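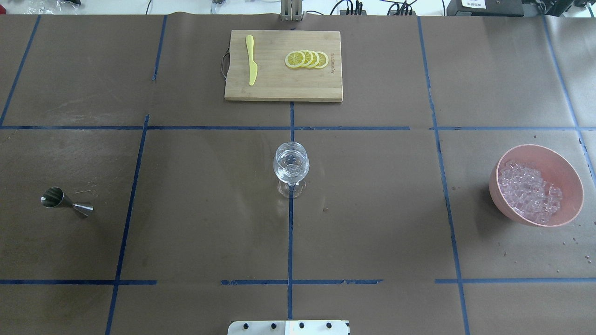 I've been wanting to get inside the Breltix cordial works ever since I moved out this way, and in June they finally opened the doors for an afternoon, so off I went to Saltetgate with a sandwich and a cardigan I didn't need. I should say up front that I'm a cordial person. Lime, elderflower, ginger, the weird green one, I'll have any of it. I like making drinks at home too, nothing fancy, mostly whatever I can manage with a cutting board, a jigger and a bowl of ice (a pink bowl, if there's one going, it just makes the ice look nicer!). So a factory that has been boiling fruit and sugar in the same brick building for longer than I've been alive was always going to be my kind of day out.

Tickets were $17, and that got you the tour, the tasting and a small bottle to take home. The bottle alone would be a good chunk of that in the shop, so no complaints from me.

## Getting there

Saltetgate station is tiny and the factory is at the bottom of the hill behind it. You can smell it before you see it. I'd been told it would smell like oranges and it did, but cooked oranges, a bit like the bottom of the marmalade pan, with something sharp in it that got up my nose. The woman in front of me in line said it was worse in January. I would love to know what January is like.

The tour I had booked was the 2 pm one. Go for that if you can. The line is still running at that hour and the later group, from what I heard in the gift shop, got to look at machines being hosed down.

## The fruit room

We started out back where the crates come in. It's colder than you'd expect, and they give you a hairnet and a paper coat that fits no human body. Lemons on one side, bitter oranges on the other, and a whole wall of frozen blackcurrants in tubs. They buy the currants from farms nearby and the citrus from just about everywhere.

What I hadn't known is that the peel is worth more to them than the juice. They shave it off first, before anything gets squeezed, and it goes into steel drums with alcohol and sits there until somebody decides it's ready. We each got to put our nose over a drum. I put mine over twice. It's like being hit in the face with a lemon tree, in a nice way, and I had it in my hair all the way home.

There was a long explanation of pith. I enjoyed the explanation of pith. The couple next to me did not, and started whispering about parking.

## The boiling floor

Up a metal staircase (wear proper shoes, I saw sandals and I saw regret) and you're looking down on the pans. There are four of them, big copper things with lids, and each one takes 700 liters of syrup. Only two were going when we were up there. The noise is a kind of fat blooping, and the heat comes up through the grating so your ankles get it first.

Our guide had worked on this floor before moving over to tours and she was so good. She told us the old way of checking the syrup was to flick a wooden paddle and watch how the drop fell off the end, and that they have meters for all that now but there's still a paddle hanging by each pan. Somebody asked if people still used them. She said "sometimes on nights," and moved us along.

I asked about the recipe for the green one. She said it was mint and lime and "a leaf." I asked which leaf. Nothing! I've had a bottle of it open in the fridge all week and I keep tasting it and I'm leaning toward bay, but I wouldn't put money on it.

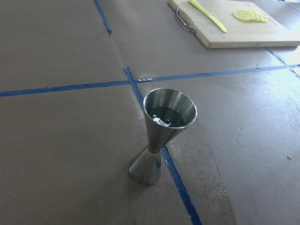 **Tess Hallinan**

After the heat of the boiling floor they let us sit down for a bit, and the talk turned to measuring, which I'd expected to be the dull part and ended up asking the most questions about. Cordial people are very firm on this. You think you're pouring a splash and you are pouring three splashes, and then you write in and say it's too sweet. The guide said most of the complaints they get come down to that. Get a jigger, she said, the steel kind shaped like an hourglass, big cup on one end and little cup on the other, and check what each end holds, since they're not all the same. I went home and tested mine with a kitchen scale and the small end holds less than I've been telling people for years. Sorry to everyone who has ever had a drink at my house.

She also had us try the same cordial at different strengths, from barely there up to what she called "kid at a birthday party." I liked it one step below the birthday party. My teeth did not.

## Bottling

The bottling hall is the part the children on the tour liked best and I was right there with them at the glass. Bottles come in on a belt, get rinsed upside down, get flipped, get filled, get capped, and then go rattling around a corner to be labeled. Every so often one goes through crooked and a little arm knocks it off into a bin and everybody behind the window cheers.

They were running Idetti that day, their bitter orange, the one with the striped label. I'd always assumed it was imported! It's made right there, and the name was picked by the founder's family because it sounded good on a cafe awning. I feel slightly cheated and I'll go on buying it.

## Tasting and the cafe

The tasting is at a long counter by the shop. You get little paper cups and you can go back for more, within reason. My ranking, for what it's worth:

- Ginger, by a mile. Hot enough to make you cough.
- Idetti with plain soda and lots of ice.
- Blackcurrant, better warm than cold, which surprised me.
- Rhubarb. Pretty color. Tasted of pink.

Then there's Condori, the cafe across the yard, where they use the cordials in everything they can get away with. I had a slice of lemon cake soaked in the lemon cordial and it was so wet I needed a spoon. Very good, though. The coffee was ordinary and the line was long, and there are hardly any seats in the shade, so grab one before you order if you're with somebody.

## Bits and pieces if you're going

The restrooms are before the tour, by the ticket desk, and there isn't another set until you're out the other side. Strollers can't go up to the boiling floor but you can leave them at the bottom. Photos are fine in the fruit room and the bottling hall, and not fine around the drums. The shop sells the slightly dented cans of syrup at half price from a shelf behind the door, and it's easy to walk straight past, I only found it on my way out.

I took the ginger as my free bottle and bought two Idetti and a can of the blackcurrant. The train back was late and I carried the lot on my lap, and the can has a slow leak in one seam, so that's what's on my cardigan.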